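# Unit 4: Reading a Residential Listing

Notes by Tatu Chege, evening class, February intake
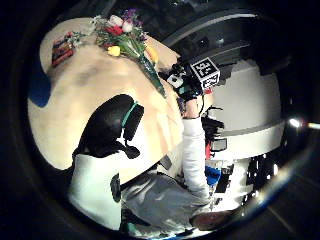 *Fig. 1. Flowers on a table.*

Please bring the printed Kernero listing pack to this session. If you have lost your copy, ask Wekesa Swai at the front desk before 6 p.m.

## 4.1 Asking price and sale price

The asking price is what the seller hopes for, or sometimes what the agent believes will bring many buyers to the door. The sale price is what was paid in the end. Students often mix these two when they write their reports, and then the whole comparison becomes wrong. In your tables, please keep them in separate columns, and label the columns clearly.

In the Hudine exercise, the house on Gallagher Street stayed on the market for 72 days. The owners reduced the price once and then accepted an offer below the new figure. When you calculate the discount, say which asking price you have used, the first or the second. Both are correct, but they answer different questions.

## 4.2 Price per square metre

Divide the sale price by the interior floor area. Do not include the garage, the balcony or an unfinished basement, even when the listing adds them to make a bigger number. If the listing does not say how the area was measured, write "basis unknown" beside your result.

This measure works well for apartments in the same building. It works less well for detached houses, where a large part of the value is the land. In the Vuker neighbourhood, two houses of nearly the same size can have very different prices only because one lot can be divided and the other cannot.

## 4.3 Choosing comparables

Use at least three comparable sales. They should be near the subject property, sold recently, and similar in age and type. It is tempting to take the sales which support the number you already have in your head. Choose your sales first and calculate after.

Make an adjustment for each important difference:

- floor area
- condition of the kitchen and bathrooms
- parking
- lot size and slope

The adjustment is always made to the comparable, never to the subject. If the comparable is better, you subtract. If it is worse, you add. I repeat this every term and I still see it reversed in the tests.

## 4.4 The words in the listing

"Cosy" usually tells us the rooms are small. "Original condition" means there was no renovation, and you should budget for one. "Close to transit" has no fixed distance, so check the map yourself and write down the walking time.

## Homework

Take one listing from the Kernero pack and prepare a one-page valuation with your comparables and adjustments. The work is marked out of 100. Half of the marks are for the explanation, so please write full sentences and show your arithmetic.

Reading for next time: the chapter on strata fees and reserve funds, first part only.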